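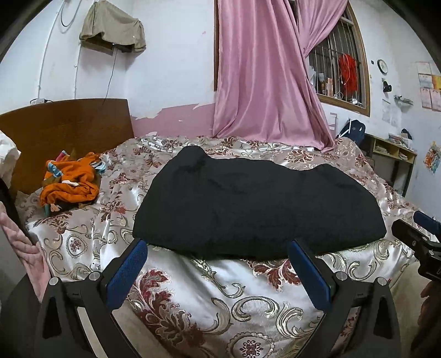

3. Clothing storage and reuse between washes

3.1 Background

Most work on household laundry treats a garment as being in one of two states, clean or dirty. A clean garment is in a drawer or closet, and a dirty one is in a hamper. Energy and water models are built on this split, and the main quantity they try to predict is the number of wash loads per household per week. In our first round of interviews the split did not hold up well. People described a third group of clothes, worn once or twice and not yet ready for the wash, which had no fixed place in the home. Sweaters, jackets and jeans made up most of it. These items were put on chairs, on door hooks, over stair rails, and very often on the bed.

We call this group intermediate clothing. An item is intermediate if the owner has worn it since its last wash and expects to wear it again before the next one. The definition depends on what the owner says and not on how the item looks or smells. Two people in the same home may class the same sweater differently, and in such cases we kept the answer of the person who wears it.

Intermediate clothing matters for wash counts because it is where the decision to wash is made. A shirt that goes straight into the hamper is washed by habit. A sweater left on a chair for four days may be worn again, folded and put back with the clean clothes, or washed after all. Several people told us that the last of these happened mainly when they had lost track of how often the item had been worn.

3.2 Sample and diary method

The study took place in two towns, Gistaton and Zultero, which differ in housing stock and in climate. Gistaton is mostly row houses with a utility room or a cellar. Zultero is mostly apartments, and many of them share a laundry room in the basement. We recruited 250 households by letter and through notices in public libraries. A household could take part if at least one adult was willing to keep a diary for 12 weeks.

The diary was a paper booklet with one page per week. For each intermediate garment the diarist wrote the type of item, the date it was first worn after washing, each later wearing, the place it was kept overnight, and what finally happened to it. Underwear, socks and nightwear were left out, as were work uniforms washed by an employer. An earlier trial with a phone form gave fewer entries per person, and the people who dropped out were mostly over 60, so the form was not used in the main study.

Booklets were collected by mail at the end of the period. Halima Muriithi coded the storage places into seven groups: chair, bed, hook or rail, shelf, floor, drawer or closet, and other. A second coder repeated the work on a subset of the booklets. Disagreements were mostly over benches and storage chests at the foot of a bed, which some diarists wrote down as "bed" and others as "bench." We settled on treating anything that had to be moved before sleeping as "bed" and anything that could stay where it was as "chair." The term "bed" therefore covers daytime placement on the bedspread as well as clothes left there into the evening, and entries of this kind usually came with a second overnight place.

3.3 Placement

The completed booklets hold 1713 garment records in which both the first storage place and the final outcome can be read. All results in this section use those records only. Records with a missing outcome were more common in the last two weeks of the diary period, when some items were still in use at the close.

Chairs were the most common first place in both towns. Hooks and rails came second in Gistaton, where many of the older houses have a row of hooks in the hall or on the bedroom door. In Zultero the bed came second. The apartments there have smaller bedrooms, often with no room for a chair, and the bed is the only flat surface large enough to lay out a coat or fold a sweater.

Clothes placed on the bed were moved sooner than clothes placed anywhere else. This is no surprise, as the bed has to be cleared at night. What the owner did next varied more than we had expected. In some homes the sweater went from the bed to the closet every evening and came out again the next morning. In others it went to the floor at bedtime and back onto the bed after the bed was made. One diarist in Zultero recorded the same black cardigan making this trip for nine days in a row.

Folding was recorded only when the diarist chose to mention it, so we do not report totals. In the comments, folded items were described as "still good" or "for tomorrow" far more often than items that had been dropped or hung. Folding seems to work as a note to oneself that the item has been checked and passed. A few diarists in shared homes said that they folded clothes on the bed so that a partner would not take them for laundry.

3.4 Outcomes

For each record we grouped the outcome as worn again, returned to clean storage, or washed without further wear. The last group is the one of most interest for wash counts, as it contains clothes the owner had meant to wear again. It was smallest for hooks and rails and largest for the floor. The bed and the chair fell between the two and were close to each other.

Color had a modest effect. Dark knitwear was kept in the intermediate group longer than light knitwear in both towns, and the difference remained when we looked at sweaters alone. Lint and pet hair were the reasons most often given for washing a dark item early, while marks at the cuff and collar were the usual reasons for light ones. Season had a larger effect. In July almost no sweaters were recorded, and the few jackets in the booklets were worn in the evening only.

Households that owned a standing garment rail recorded longer gaps between washes. We do not want to make too much of this. People who buy a rail may already be people who rewear their clothes, and the diary cannot separate the two. The Tomaszewski wear scale, which we gave at the start of the study, picks up some of this prior habit, and the effect of the rail becomes weaker when the scale score is included.

3.5 Limits of the diary data

Keeping a diary changes what people do. Eleven diarists wrote that they had begun to wash less after seeing their own entries, and two wrote that they had begun to wash more. We looked for a drift in the records over the period and found a small one in the first three weeks, after which the rates were steady. Dropping those weeks does not change the order of the storage places.

The sample also leans toward people who are interested in their own laundry. A separate survey by the Mevura housing panel, with 3000 respondents, asked one question on rewearing, and its answers point to a lower rate than ours for jeans and a similar rate for sweaters. The panel did not ask where the clothes were kept. Section 4 uses the panel figures to reweight the diary records and then turns to the estimate of avoided wash loads per household.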